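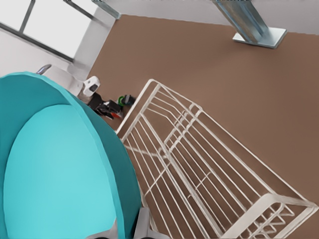 Briner: the garage build, gallery page

Briner is a one-armed robot I am putting together in a garage in Rarstead, in the gap between the chest freezer and the bicycles. The long-term plan is for it to pick things up off the floor. The short-term plan is for it to exist. Until the drive base is finished, most of the work happens in simulation, where the floor is always clean and the parts arrive the moment I type their names.

The simulated room took me most of July. I gave it a window, brown flooring and steel posts on white base plates, so it already has better fittings than the garage. My wife has asked whether we could move into it.

Now showing: Briner's view of the wire rack

Looking down from the robot, with its own shell taking up a good part of the view. I drew the shell before I had decided where the camera would go. Lesson learned, shell unchanged.

The flat panels along the rim are my doing. A smoother version of the body exists, and the first time I loaded it the fan on my desktop made a noise I had only heard before from hair dryers. The coarse one runs fine and has grown on me.

The two bits of gray at the bottom are the gripper, which goes by the name Dekker. It will get a page of its own once it deserves one.

About the rack

White rods, lots of gaps, very hard on a depth sensor. A robot that looks at a wire rack sees mainly the floor behind it, and mine has been treating the thing as a rumor. I modeled every wire as its own solid piece, 161 of them, and then spent a Wednesday evening finding the one that was two millimeters inside its neighbor. When two solids overlap like that, the physics engine tries to push them apart with great conviction. The rack left the room through the ceiling.

It stays put now. The fix was to merge the wires into a single body and keep the fine shapes for contact only, in case you are fighting something similar.

The small thing with the green ring, near the far end of the rack, is a good test of whether the color settings are behaving. Green against brown should be easy. I have stopped using the word "easy" in my notes.

Where things stand

Over 2,960 practice runs are logged so far, and I have watched more of them than I would admit to at dinner. Runs stop after 48 seconds whether Briner is finished or not. Usually not.

The real arm is on the bench at Livetport, the shared workshop across town, waiting for a 24-volt supply that doesn't hum. I was told the hum was harmless. The arm seems to disagree – it twitches along in time.

Next up is moving the camera forward so the shell takes less of the view, and after that a second attempt at the elbow bracket. New pictures go up whenever there is something to look at, or when I am avoiding the elbow bracket.

Toon Claeys

Contact | © Toon Claeys | Back to top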